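Bags, snacks and a very long January

I've been promising an update on the packing project for ages, so here goes. Since we moved into the unit in Asotville I've spent most of my working hours driving two robot arms by hand, over and over, so that the model has something to learn from. We call the task set Traner (it was a typo in a folder name and it stuck).

The job sounds so easy! Paper bag on the table, a few snacks lying around, put the snacks in the bag. I can do it in my sleep. Through a pair of arms it took me most of a morning to get one run I wasn't embarrassed to save.

Paper bags are the worst, by the way. Cardboard boxes just sit there and let you work. A bag slides, it folds, it leans over when you so much as brush it, and every one of them creases differently, so the next run never looks quite like the last one. Great for the training set, less great for my patience. 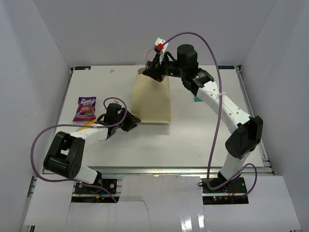 Left arm low by the corner of the bag, right arm over the opening, purple packet waiting its turn.

My habit now is to give the two arms separate jobs in my head. Left one minds the bag, right one fusses with the top. When I try to be clever and have both of them doing everything, I get tangled up and the recording is full of dithering, and then the model learns to dither too. Ask me how I know.

We have 467 runs saved as of last night. I went back through them with a big mug of tea and threw out 103, mostly ones where I'd stopped halfway to think, plus a few where the bag ended up on its side and I'd kept going out of stubbornness. I did keep the ones where something slipped and I picked it up again, those are gold. The first batch had hardly any of them and the policy we trained on it had no clue what to do after a bad grab. It just hovered there.

Things I move between runs: the bag (a little left, a little right, turned a bit), the packets, and which packet goes first. I used to put everything back in the same spot out of pure tidiness and had to train myself out of it.

On a good day I get roughly 76 runs in before my wrists complain. After 3 in the afternoon my runs get sloppy, so that's when I do labels instead.

Next up is the Skasari set, same table but with bigger bags. I'll post again once I've done the first batch!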